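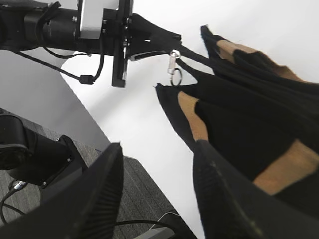 Trimuslow – README zum Taschen-Datensatz

Oktober 2025 · von Paavo Seppälä
Abgelegt unter: Datensätze, Greifen & Stoff

Trimuslow ist unsere Sammlung vorgeführter Handgriffe an weichen Sachen, und ich freu mich riesig, dass sie endlich online ist! Rund 4.000 Episoden sind drin, aufgenommen an 5 Arbeitsplätzen. Am meisten Nerven kosten die Gurte – der schwarze mit Karabiner und Schlüsselring verdreht sich gern genau da, wo die Finger zupacken. Solche Episoden bitte nicht aussortieren, die sind Gold wert.

Jede Episode liegt in einem eigenen Ordner: Kameras, Gelenkwinkel, Greiferöffnung, dazu ein kurzer Satz zur Aufgabe. Die Sätze vom August sind noch etwas holprig (die hab ich spätabends getippt).
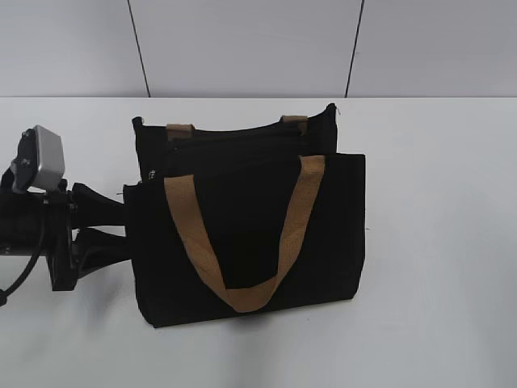

Muss ich alles herunterladen, um loszulegen?
Für den Einstieg reicht das kleine Paket mit 8 Aufgaben, das Format ist dasselbe.

Fehler gefunden? Schreibt mir gern, am besten gleich mit Episodennummer.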